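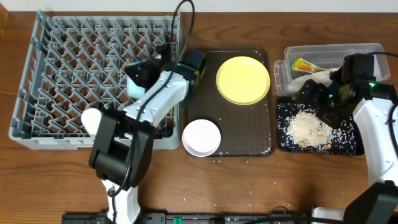
Notes for the Stamstead talk, evening session. Keep to the order.

Start with Jonah, chapter 4, read aloud. Slowly. Stop at the question about the plant and don't fill the silence.

Then say what bothers me. We teach this book to kids as the fish story. The fish gets about three verses. The sulking gets a whole chapter, and most sermons I have heard skip it.

The usual line is that Jonah was afraid of Nineveh. I don't buy it. He tells us in verse 2 why he ran: he knew God would forgive them. Fear is our guess, and a kinder one than the text gives.

Mention Kjell Kvam's pamphlet. He says the plant stands for Israel. Ask where he gets that. I wrote to him and got two pages back, none of them on the plant.

Be fair to Eldana Mekonnen here — she thinks the anger is grief, and she may be right. Read her paragraph if there's time. Skip if the Luvham people are late coming in.

Numbers: the city has more than 120,000 people "and also much cattle." Let them laugh at the cattle. Then ask why the book ends on them.

Don't answer it. Vilgot will want me to. Last time I gave in and it came out as mush.

Questions until 8:30, then hymn 333, all verses. Frøydis has the key to the organ.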